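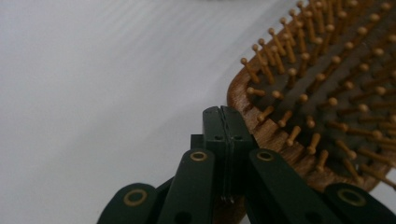
Hairbrush into basket, Brirnham bench
Dec 29, 2020

Chore for this entry: pick a paddle hairbrush up off the white board and put it in the small white basket. A kid does this without looking. I want to know what we are really claiming when we tell people that machines are getting close to it.

Starting with the brush, because I think it is a worse object than the task list gives it credit for. Wood rim, dark cushion pad, wooden pins with round tips. The rim is smooth and a bit glossy and it curves, so two flat fingers meet it along a very short line. The pins stand up off the pad in rows and leave you no flat face on that side at all. The easy grab is the handle, and the handle is also the end that swings the heavy end around once it's up.

Notes from May say "brush: easy, long handle, high contrast." I wrote that. I'd cross it out now. 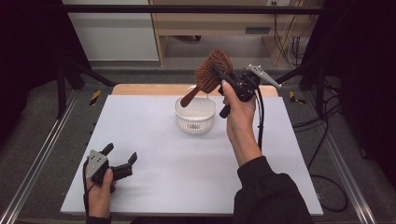
Bench log, Stutbridge household chores project
Kept by the Brirnham bench

Hand-held work, both grippers on, left one idle for this chore. Right jaw against the bristle side, head up, handle hanging down over the back of the basket opening. It's a perfectly good way to carry a brush if you have a wrist and an opinion about where the handle is going. All the deciding is done by the person. The gripper only has to stay shut.

So this is where I get stuck with the write-up. The Tetteh summary has a line about "demonstrated tidying of personal care items." What we have demonstrated is that a person can tidy with awkward fingers. Useful to know, since it says the fingers aren't the thing stopping us, but it is a much smaller claim. I've asked for that line to be changed and will ask again.

Things a hand takes care of that I don't see in our plan yet:

– The loop handle on the basket. It stands up from the rim, and the brush has to come in past it. A person tips the brush a little. Nothing in the Sarkatix planner tips anything unless it's told to.
– The basket is light plastic. Catch the rim with the brush handle and I'd expect the whole thing to slide.
– Letting go. Pins against a finger pad could hang up for a moment on release. I have no numbers on this and would like some.
– What counts as done. Brush in, handle sticking out over the rim: is that tidy? My mother would say no. The scoring sheet says yes.

Budget on paper is 300 recordings of this chore, out of 683 for the whole household set. I'd cut it to 160 and spend the difference moving the basket and turning the brush over. As it stands we mostly learn one brush, one basket and one board. 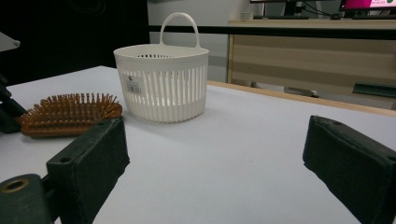
Brush pins up, basket standing empty behind it, fingers open.

Pins up is the layout I'd worry about most. From finger height the head is partly hidden by the left finger, and the handle runs out of view to the left. A person fills in the rest from memory. A policy that only gets this view has a wooden oval with pegs on it and has to guess which way the handle points. Maybe the overhead view saves us. I'd want to see it tried with that view switched off before believing it.

Also the slats. The basket is mostly gaps, white on a white board. The rim and base bands are solid, so those are what I'd lean on for finding it. The label on the front is a nice landmark and we should peel it off for part of the set, or we'll end up with a machine that finds stickers.

Where I stand tonight: can a machine do this chore yet? On this board, with this basket, probably, some of the time. In a bathroom, no. I'd put nothing stronger than that in the Stutbridge report.

To do
Get a second brush, plastic, different color.
Write down what "in the basket" means before anyone scores another run.
Redo list item 11, it still says comb.
Ask whether Sarkatix logs finger force on release or only position.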